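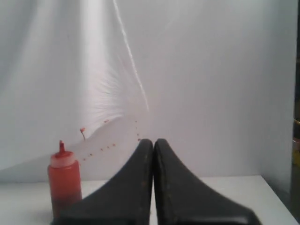 Patricio Gallardo writes that he has thrown out three squeeze bottles since July, every one of them clogged at the tip or sour at the bottom, and he wonders whether he should go back to spooning ketchup out of a jar like his grandmother did. Please don't, Patricio! A squeeze bottle is one of the nicest cheap things you can keep in a kitchen, and most of what goes wrong with one can be put right in the time it takes to boil an egg.

I've been filling and refilling mine for 12 years now (ketchup mostly, but also hot sauce, a thin barbecue sauce, and one summer a raspberry syrup that got into everything), and these are the habits that have stuck.

## Filling without the mess

Take the nozzle off and stand the bottle in a heavy mug so it can't tip. If you have a wide-necked funnel, lovely. If you don't, spoon the sauce into a freezer bag, snip one corner and squeeze it in as if you were icing a cake — it's slower than it sounds, but you'll wipe up a lot less afterward.

Stop a finger's width below the neck. I know it's tempting to get the last bit in, and I still do it myself now and then, and then I screw the cap on and it comes straight up out of the tip and onto my sleeve.

## Clearing a clogged tip

- Unscrew the nozzle and soak it in a cup of hot tap water with a drop of dish soap. Give it a good long soak, long enough to have your coffee.
- Push a wooden skewer through from the wide end, so the plug comes out the way it's meant to. Going in from the narrow end only packs it tighter.
- Run water through it both ways, then shake it hard over the sink.
- Stand the bottle on a tray while you test it, and give the first squeeze onto a paper towel.

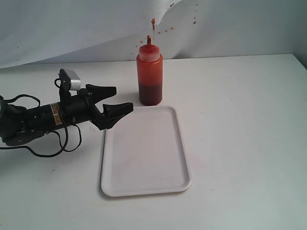
- If it still spits, the hole is too small for your sauce. Trim a tiny sliver off the tip with sharp scissors, but only if it's the kind of nozzle meant to be cut, and go easy, as you can't put it back.

## Washing the whole thing

Never top up an old bottle with new sauce. I did this for years! The old sauce stays down at the bottom and just gets older. Use it up or scrape it out, then wash the bottle with hot soapy water and a narrow brush, paying attention to the threads under the cap, where a crust likes to form.

Let it dry upside down overnight with the cap off. Demetrio Vidal sent in a good trick for greasy sauces: a spoonful of dry rice, a little warm water and soap, thumb over the top, and shake. Tip the rice into a strainer so it doesn't go down your drain.

## Labels

Red sauces all look alike from across a kitchen, and my hot sauce has ended up on a child's fries more than once. A strip of masking tape with the name and the date you filled it will do, and it peels off before washing.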